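Prendau Print Sleeves for Old Photographs
Home > Archive Supplies > Sleeves and Albums

I started selling these because I got tired of watching my own albums go yellow. I collect old views of harbors and hill towns (mostly albumen prints, a few platinum ones I probably paid too much for) and I tried every sleeve I could find before I settled on the Prendau. It's clear polyester with no coating, and it opens on the long side, so you lay the print in instead of shoving it down a tube!

Sizes run from carte de visite up to the big Irley, the one I use for loose album pages. If your print is still on its original mount, measure the mount and go up a size. I get more returns over that than anything else. 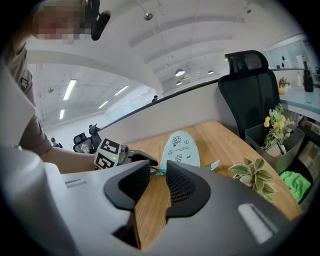

Packs come in 5 for trying out, or a box of 700 if you're doing a whole collection. I also keep a carton of 2000 in the smallest size for postcard people, and you know who you are.

Write your caption on the Tarnon backing card before the print goes in, in soft pencil please. I copy the old album captions word for word, wrong spellings and all, and put my own notes underneath with the photographer and date if I've got them.

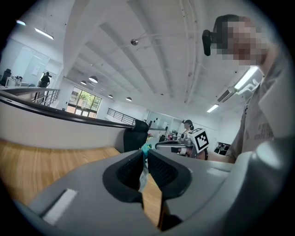 The backing cards are sold separately, and they fit every size except the Irley. I'm hoping to have those in February.

Glass negatives need a four-flap paper folder, so don't use these for them. The Hosseinzadeh folders on the next page are what I use for mine.

Orders go out flat between two boards. Email me if you're stuck on a size and send the measurements in inches, or in millimeters, I can do both.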